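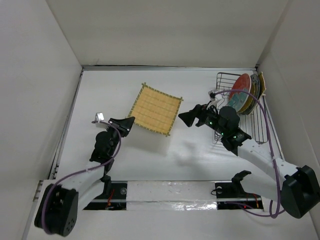
Search this site
Enter keywords Go

Vamovley Allotment Society — minutes of the August meeting

Present: 15 members, and a dog who abstained throughout.

1. Water. The bill from Jasora Water came to £3668. It was read out twice, the second time more slowly. Plots 2 and 9 denied owning a sprinkler.

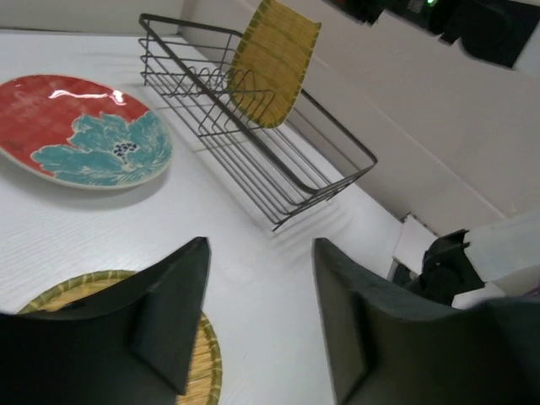
A member from the back row asked whether the leak by the lower gate had been paid for by everyone, including those who carry cans. It had. Agreed to ask Jasora for a rebate, politely at first.

2. Hedge. The Visser quote was thought high. The Raludis quote was thought low, and they have asked what a hedge is made of. Deferred to the next meeting, as it was in June.
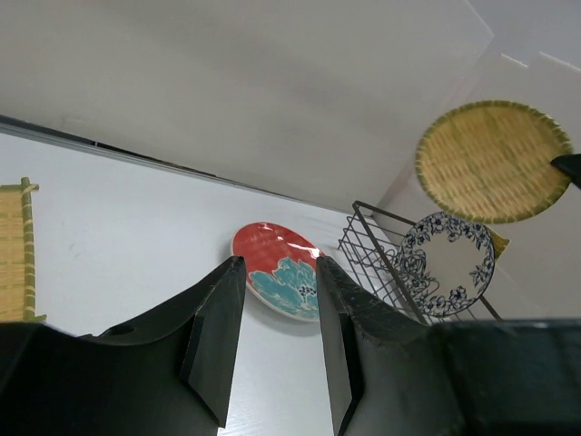 In the meantime plot holders may trim their own side. "Own side" was discussed for nearly 15 minutes and remains undefined.

3. Harvest supper. To be held on a Thursday. Marrow dishes limited to 2. Members should bring their own plates and something to put hot dishes on.

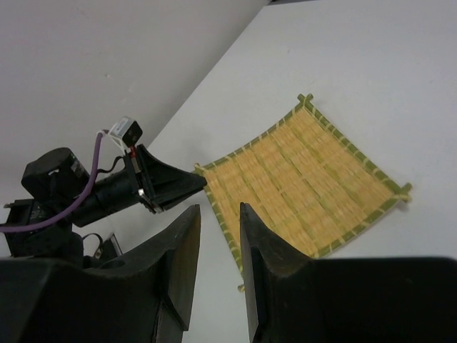
Item 3: bamboo mat, green border.

4. Any other business. The shed key is missing — again. Meeting closed at 9.

Previous minutes
Search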